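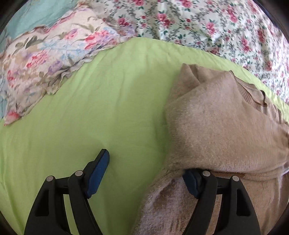 *Knit sweater on the green sheet, ribbed neckline at the upper right. Folding set, Clerholm.*

The May build of Skevitz, our garment perception stack, changes how grasp candidates are ranked on bunched fabric. Version 4 scores each fold line by depth contrast and drops any candidate closer than 75 pixels to the image border, where the fisheye model is weakest. Printed bedding still produces false edges – florals are the worst case. Nizar Majali added a texture mask that runs before the edge stage and keeps the top 200 candidates.

Motion blur is handled separately. Frames below the sharpness threshold stay in the episode but are skipped by the keypoint labeler.

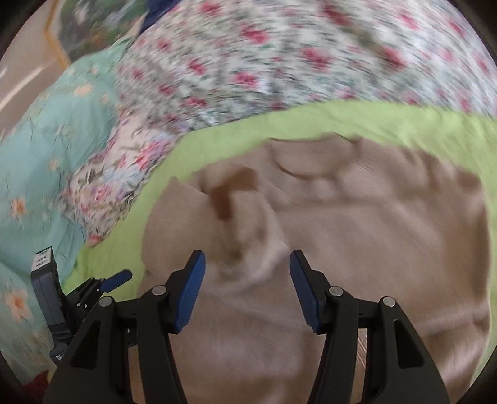 ## Known issues

- Collar and hem folds are confused on plain beige cloth.
- The Rinwood exporter fails on episodes longer than 495 frames. Split them first.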